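Studio Safety Walk-Through, Clay and Craft Guild
Checked April 7, 2023 by Kaede Kinoshita 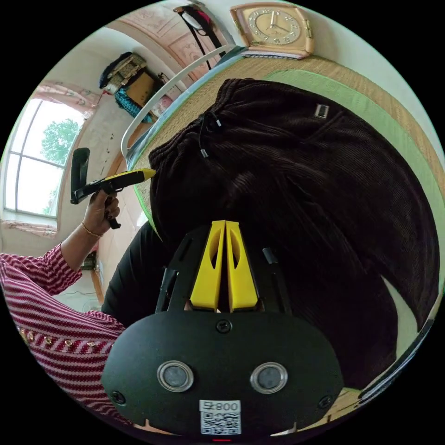

I did the walk-through before the spring open studio, same list as December, with my comments typed under each item. If I wrote OK and then kept talking, it's still OK, I just like to talk!

1. Exits and aisles clear
OK. The back door opens all the way now that the yarn bins have moved. Please keep them moved (I'm looking at you, fiber people, and I am one of you).

2. Fire extinguishers charged and tagged
OK in the kiln room. The one by the sewing tables has a good needle but the tag has expired. I've called for service.

3. Kiln room
Mostly OK. Forty inches clear in front of the door, vent fan runs, gloves on the hook. The left glove has a thin spot at the thumb, so I'm ordering a new pair from Wada. Somebody left newspaper on the shelf over the controller. Gone now, and I'd love not to find it there again.

4. Cords and outlets
NEEDS WORK. Two irons and a glue gun were sharing one power strip. Irons go straight into the wall, one per outlet! The gray extension cord had a nick near the plug and I cut the end off so it can't sneak back into use.

5. Irons and hot tools
OK. The Flivero iron shuts itself off the way it should. The old one doesn't, so it gets a red tag until we decide what to do with it.

6. Cutting tools
OK, with a grumble. Rotary cutters were closed, but the blade jar was full to the brim. I taped it shut and started a new one.

7. Glazes, dyes and solvents labeled
NEEDS WORK. Three yogurt tubs with no names on them, plus something blue in a Drendau jar that is surely not what the jar says. Nuwan Barua is going through the dye shelf with me. Unlabeled stuff gets tossed after that, so come claim yours.

8. Dust and cleanup
OK. Wet mop only in the clay area, please, no sweeping. The sponge bucket was pretty ripe.

9. First aid kit
Restocked. We were out of burn gel and down to the tiny bandages that don't stick to anything.

10. Storage shelves
Anchors are tight. Heavy boxes of slip need to come down to the bottom shelf, and I couldn't lift them by myself. Nuwan and I will get them before open studio.

Still open: items 2, 4 and 7, the gloves, and those slip boxes. I'll recheck them all and pin the signed copy by the sink.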